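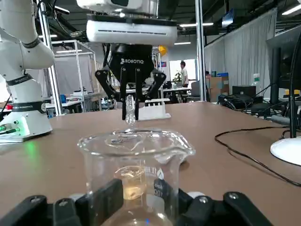

Bench Layout and Glassware Handling for a Small-Volume Transfer Station
Student project report, Group 5
Prepared by Alby Grimshaw
2024-04-27

1. Purpose

The project set out a bench layout for small-volume liquid transfers between vials and a beaker, to be used in the introductory chemistry course starting in May. The existing layout in the Prunow teaching lab was put together over several terms by different groups. It had no written plan. Items were stored where the last group left them, and the lab sheet did not say where anything belonged.

The work was limited to glassware, racks, small metal tools and the tabletop they stand on.

2. Equipment

The station uses the following items:

Beaker, clear glass, with pouring spout and white printed graduations
Vials, small, clear glass
Test tube rack, white plastic, two tiers, holes above and pegs below
Evaporating dish, small, white
Crucible tongs, metal
Tweezers, metal
Stirring rod

Everything except the beaker was already in the lab. The beaker was bought from Flutis, the regular supplier for the course. Graduations on beakers are approximate and were used only to judge whether the vessel was getting too full. Volumes that mattered were found by weighing.

3. Table surface

The tabletop is brown with a slight sheen. Clear glass is harder to pick out against it than white plastic, mainly at the base of the beaker, where the reflection of the room lights falls. A white paper mat was tried under the beaker in the first week. It moved when the beaker was lifted and was dropped from the plan. Positions were then marked on a paper drawing of the table with distances taken from two edges.

The drawing divides the table into three zones. The transfer zone is for open vessels only. The rack zone holds the test tube rack and capped vials. The tool zone is for tongs, tweezers and anything else that lies flat.

4. Rack placement

The rack was the most difficult item to place. Near the transfer zone it shortens the path of a vial, but its upper tier is tall enough to be struck by anything moving low across the table. Farther away it is safe, and each transfer takes longer. Two positions were compared, with the long side of the rack kept in the same direction for both.

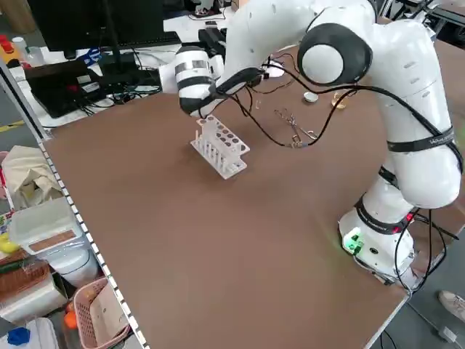 Small parts should be kept out of the strip between the rack and the transfer zone. Caps are the usual problem. A vial cap put down on the table is light, rolls on its edge, and is easily swept along by a loose wire. The revised procedure calls for caps to be placed open side up in the tool zone, and for wire offcuts to be thrown away before the first vessel is brought out. Wires that have to cross the table should cross it once and should not pass in front of the rack.

The position farther from the table edge was chosen. The added travel was judged acceptable for a teaching session, in which students spend more time reading the balance and writing than moving vessels.

5. Transfer procedure

The procedure in the draft lab sheet is as follows.

Weigh the empty beaker and record the mass.
Set the beaker in the transfer zone with the spout facing away from the rack.
Hold the beaker at the sides, below the rim.
Bring the vial over the center of the beaker mouth before tilting it.
Tilt slowly and wait for the last drop.
Return the vial to the rack.
Weigh the beaker again.

Tilting the vial before it is over the mouth was the most common fault in the practice runs. Liquid then ran down the outside of the beaker, and the second weighing could not be used. A rod left lying in the beaker also caused trouble when it was in the way of the vial. The draft now tells students to take the rod out before pouring and lay it in the evaporating dish.

6. Trials

The layout was tested with 178 transfers of a dilute colored solution made up by the Benítez group. Of these, 3 were rejected for spills outside the beaker. All of the rejected runs came from the first session, before the step on centering the vial was added to the sheet.

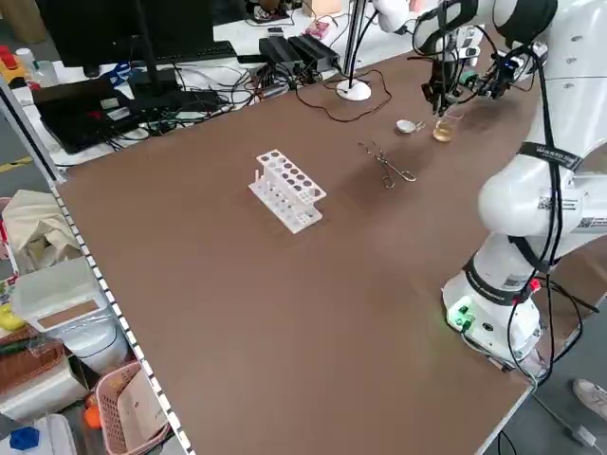
The evaporating dish was kept close to the beaker through the second session. Its low height makes it a poor obstacle and a useful rest for the rod. It was placed on the side facing the middle of the table so that the beaker could still be approached from the other side. Tongs were laid flat with the loop well clear of both vessels. When they were put down closer, the tips tended to catch the dish as they were picked up.

Clearing the rack completely between sessions was added to the closing checklist. A tube left in an upper hole is easy to miss, and its contents are unknown to the next group.

7. Remaining work

The side bench behind the table was not part of the project, but it affects it. Cables, power supplies and spare electronics share that surface with the laptop used for recording, which leaves little room for a notebook. A shelf for the power supplies has been requested.

The balance is on a separate bench, and the beaker has to be carried to it. Moving the balance closer would shorten the procedure, but vibration at the table has not been measured. The drawing of the three zones is kept in the lab binder with the weighing records from both sessions.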